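Quick one tonight, kettle's on and I have to be up early.

So. Moving in July. Do not recommend. The truck from Nekbridge was booked for the morning and came at 5 in the afternoon, and by then the milk was in a cooler and so were my keys (long story, short cooler). The driver was lovely about it. Still charged me for the stairs.

What I really wanted to write down is the phone calls. Change of address. I thought it would be one form. Power company, water, dentist, library, the vet, that magazine I keep forgetting to cancel. I spent 73 minutes on hold with the internet people, same flute song the whole time, and then the line dropped. Called back, got through in under a minute. No idea.

Things I'd tell myself before the next one, if there is a next one:

Start the mail forwarding early. Mine is still going to Cekonen and my old neighbor is sick of me.

Label the boxes on the side. I wrote on the tops and then stacked them. Yep.

Keep the shower curtain with you, not on the truck.

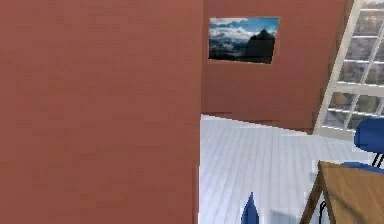 Astari
Blog owner, chief box carrier

Terracotta red walls are a big commitment, I know. My sister votes for white everywhere and she may be right, she usualy is. I go back and forth. Paint is a problem for the fall anyway, because the deposit ate everything and then the truck ate the rest. I had 80 dollars left for groceries that first week. Lots of rice. Eggs. More rice.

Oh, and the bus. The 30 goes from Mengal right to work but it stops running way earlier than the sign says, so I walked home twice. Nice walk the first time. Second time it rained and I had the wrong shoes, which were the only shoes I could find becuase see above, re: labels.

Still missing: can opener, the good scissors, one half of the bed bolts. Mattress is on the floor for now and my back has opinions. If you have a spare can opener, comments are open.

Ok kettle. More soon.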